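Brinkmann (straight-to-video thriller) – worth tracking down?

Posted 2026-08-01

tapehiss61
Picked this up in a box of ex-rental tapes and watched it last night. Ottmar Mühlbauer plays a retired customs man called Brinkmann who gets a phone call in the first scene telling him his old partner is alive. He then spends most of the film driving to a town called Privosdale to find out who made the call. Birgit Ostermann is the partner's sister and she is the best thing in it by a long way.

It's slow. The first half hour is people in parked cars. But the warehouse section is properly tense and I didn't guess the ending. Has anyone else seen it?

marrowbone
Seen it twice. The second time was a mistake. Mühlbauer mumbles every line, and the bit where he works out the locker number from a bus ticket makes no sense at all. How does he know it's 3959 when half the ticket is torn off?

tapehiss61
He reads the rest off the stub in the sister's handbag. It's quick, but it is there.

marrowbone
Then they should have held the shot for longer. I still say she would have thrown that stub away years ago.

quayside_lil
I like it more than either of you. Christos Tsakiris directed it, and he had done mostly television before, which shows in how he shoots people talking. The music is very good too. Just a piano and something that sounds like a radio between stations.

Mine is the longer cut, with the November scenes left in. There's a whole conversation on the ferry where Ostermann explains why she never went to the police. 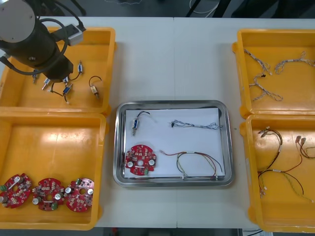

Without that scene her walking out at the end looks like a whim. With it, you can see she decided long before Brinkmann turned up. I think it runs six minutes longer altogether, and nearly all of that is hers.

tapehiss61
That explains a lot. My tape goes straight from the petrol station to the hotel, and I thought I'd dozed off.

Dent_Arthur
Disagree about the longer cut. The ferry scene tells you who the caller is if you're paying any attention. The shorter one is the better thriller, even if her part suffers.

quayside_lil
It only tells you if you already suspect Hartmut Fuchs, and I didn't. He's on screen for what, two scenes before that?

Dent_Arthur
Three. He's the man at the ticket window as well – look at his coat.

marrowbone
Fine, now I have to watch it a third time. Is the longer one an 18, or did they leave the rating alone?

quayside_lil
18 on my box. Same as the short one, I think.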